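A Day at the Robot Workshop
What you can see, hear and try when a robot lab opens its doors

Once a year, in September, the Wativitz workshop lets people come in and look around. On most days the building is closed to visitors. The people inside are busy building robot arms, fixing robot arms, and teaching robot arms to pick things up. On the open day they keep on working, but they stop to answer questions.

If your class or your family is going, this page tells you what to expect. If you are not going, you can read it anyway and find out how a robot hand works.

Before you go in

You will get a sticker with your first name on it. You will also get a pair of clear safety glasses. Everybody wears them, including teachers and grandparents. If you already wear glasses, the safety pair fits over the top.

Long hair has to be tied back. Scarves and hoodie strings have to be tucked in. A motor does not know the difference between a cable and a scarf, and it will wind up either one.

There is yellow tape on the floor. You may walk anywhere on your side of the tape. The robots can reach anywhere on the other side.

What is a robot arm?

Many people think of a robot as a metal person with legs and a face. The robots at Wativitz are arms. Each one is bolted down at one end, like a desk lamp. The other end can move.

Your own arm bends at the shoulder, the elbow and the wrist. Those places are called joints. A robot arm has joints too, and in each joint there is a motor. When the motor turns, the joint bends. To reach for something, the arm usually has to turn several joints at the same time, each by a different amount. A computer works out the amounts.

Try this at home. Put a cup on the table. Now try to pick it up without bending your elbow. You can probably do it, but you have to move your whole body to make up for it. A robot arm that is bolted down can't move its whole body, so it needs all of its joints.

The first stop: Grurkoveo

The first big table belongs to a project called Grurkoveo. The people working on it want a robot to put small machine parts together without any help. This is a hard job for a robot. It is hard for people too, if you have ever tried to put a tiny screw in a toy.

Robots in big car factories are very good at doing one thing over and over. A part always comes to the same place, turned the same way, and the robot grabs it. If the part is a little bit crooked, the robot may miss it completely. The Grurkoveo robot is supposed to find the part even when it is crooked.

To learn, it practices. The team has a notebook of practice runs, and the robot had done some 3000 of them before last year's open day. Many of those runs went wrong. The team keeps the bad ones as well as the good ones, so the computer can compare them.

You will see the robot try for a part and miss. Then it goes back and tries again. It can be slow to watch. Small children often get bored here and want to go on to the next table, and that is fine. You can come back later.

The second stop: Jirano

Jirano is an arm you are allowed to drive yourself. You hold a small handle, and the arm copies what your hand does. Move the handle to the left and Jirano moves left. Lift it and Jirano goes up.

Your job is to move foam blocks from a tray to a bucket. Most people knock over a few blocks first. The usual mistake is to go too fast. The arm is a tiny bit behind your hand, so if you rush, it is still moving after you have stopped.

Driving a robot like this is called teleoperation. "Tele" means "far away," as in telephone and television. People use teleoperation when a place is too dangerous or too far away for a person, such as the bottom of the sea. It is also a way to teach. While you move the handle, the computer can write down every move, and later another robot can learn from the list.

You get one turn of two minutes. If the line is short you can ask for another.

How does a robot hold things?

The part of a robot that grabs is called a gripper. It goes at the end of the arm, where your hand would be.

Look at your hand. You have four fingers and a thumb, and each one bends in more than one place. That makes a hand very useful and very hard to copy. Many grippers have only two fingers. They come together and squeeze, the way you squeeze with your thumb and first finger to pick up a pea. Two fingers are enough for a surprising number of jobs.

A gripper has to squeeze just the right amount. If it squeezes too little, the thing falls. If it squeezes too much, the thing may break. You do this all day without thinking. You hold an egg in one way and a hammer in another. A robot has to be told, or it has to learn.

The shape matters as well. A block with flat sides is easy. A ball can roll away. A round part is in between — it is easy to hold one way and slippery the other way.

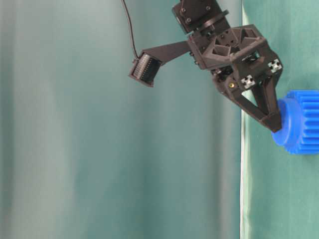
By Esteban
Open Day Guide Writer, Wativitz Workshop

This gripper is holding a gear. A gear is a wheel with teeth along its edge. When the teeth of one gear fit between the teeth of another, turning the first one makes the second one turn too. There are gears in wind-up clocks and in can openers. The blue gear has a smooth round piece on one side, called a hub, and that is where the fingers have it.

The front finger is shaped like a triangle with an open middle. A triangle is a strong shape. If you make a square out of four straws and push on a corner, it leans over. A triangle made out of three straws keeps its shape. The open middle also saves weight, and a light hand is easier for an arm to lift.

The thick black body behind the fingers was made with a 3D printer. A printer of this kind melts plastic and lays it down in thin layers, one on top of the next, until there is a whole part. It can take all night. If a piece cracks, the workshop prints another one.

The small box on its own bracket, with the thin cable going to it, is a camera. It rides along with the hand. If you were threading a needle, you would bring your eyes close. The robot can't do that with a camera on the ceiling, so it helps to have one near its fingers.

Things to listen for

Robots are not silent. When an arm moves slowly, its motors make a soft whine. When it speeds up, the whine gets higher. The people who work at Wativitz can often tell that something is wrong from the sound, before they see anything.

You may also hear one loud click when an arm is switched off. Those are the brakes. They lock the joints so that the arm does not drop onto the table.

The red button

Next to every robot there is a big red button. It is called the emergency stop. Pressing it stops the robot at once. Any worker can press it, for any reason, and does not get in trouble for it.

Please don't press it for fun. It takes a while to start everything up again, and the people behind you will miss their turn.

Questions children often ask

Can the robot see me?
Its camera might pick you up if you stand in front of it, but the robot does not know who you are. It is looking for parts.

Does it get tired?
No. But its parts wear out. Screws shake loose and cables get bent, so somebody checks them every morning.

Is it smart?
It is good at a few things. The Grurkoveo robot can learn to pick up a part, but it can't tell you what the part is for. It can't tie a shoe — at least, it hasn't been taught to yet.

Can I work here when I grow up?
Yes. Some of the people at Wativitz studied computers. Others studied machines, or drawing, or math. One used to fix bicycles.

Words to know

Gear: a wheel with teeth that turns other wheels.
Gripper: the part of a robot that grabs and holds.
Joint: a place where an arm bends.
Motor: a machine that uses electricity to make something turn.
Teleoperation: driving a machine from a distance.

Page last changed 08/01/2021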